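Two Hands at Avstead

On the Monday of our visit, the workshop at Avstead opened its doors at nine, and by ten the corridor was already full. Dako had prepared chairs for 95 people. Many of us stood, and I did not mind it, for the best view was near the table. 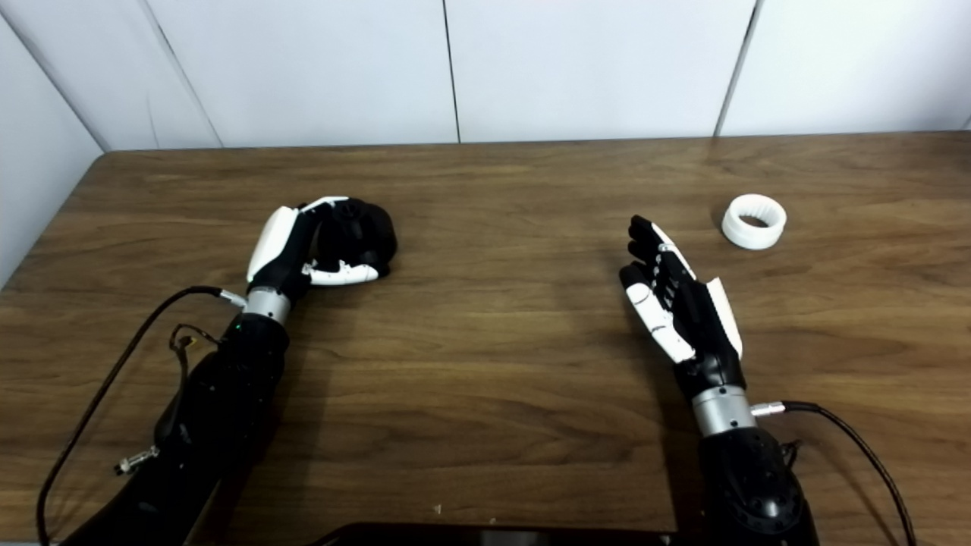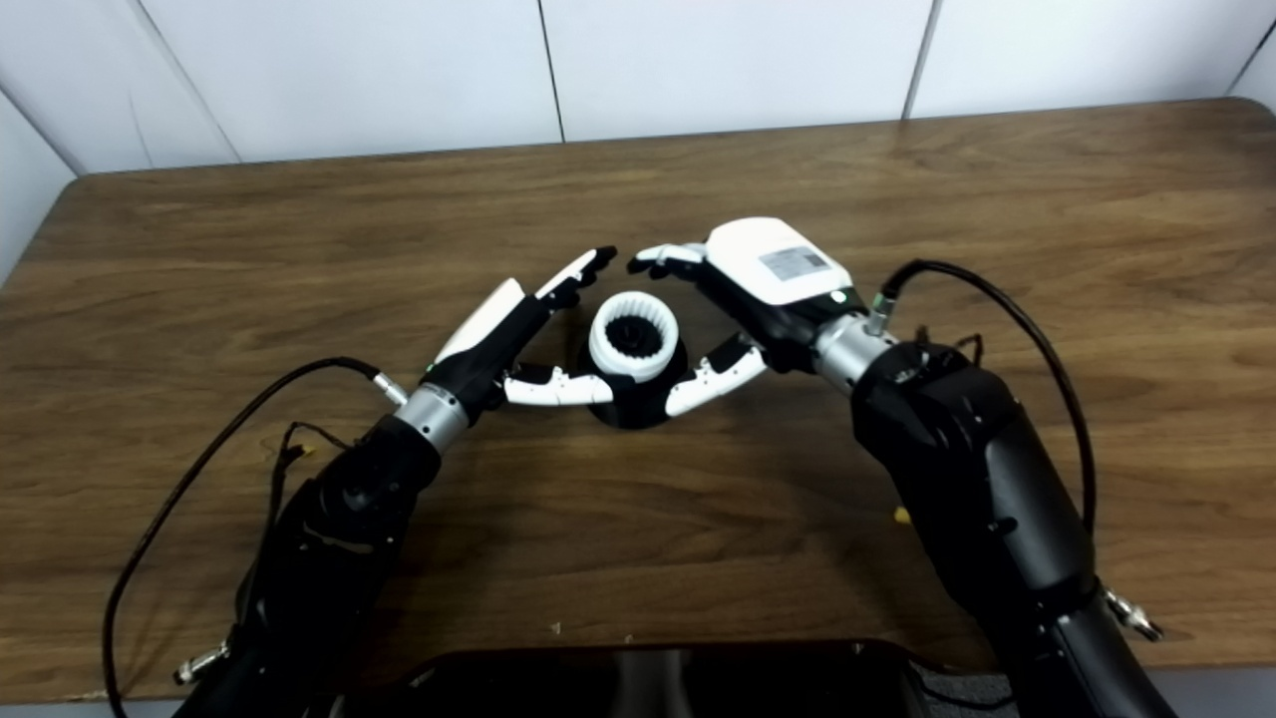
The white ridged ring, on its black base between the two hands.

Anisa Purba leads the hand project, which is called Cleria. She talks quietly and lets the machine do its work. Five fingers on each hand are difficult to control, she told me, and the thumb is the worst of them. "With a simple part you see every mistake," she said.

Her team has practiced with small round parts since January and has made 627 recorded trials – she keeps the list on paper also.

Dagný Østergaard came from Manurung, where people still put such parts together by hand. She asked about the price of a new finger, and then about the cables at the wrists. Purba answered the second question at length. The first one she promised to answer by mail.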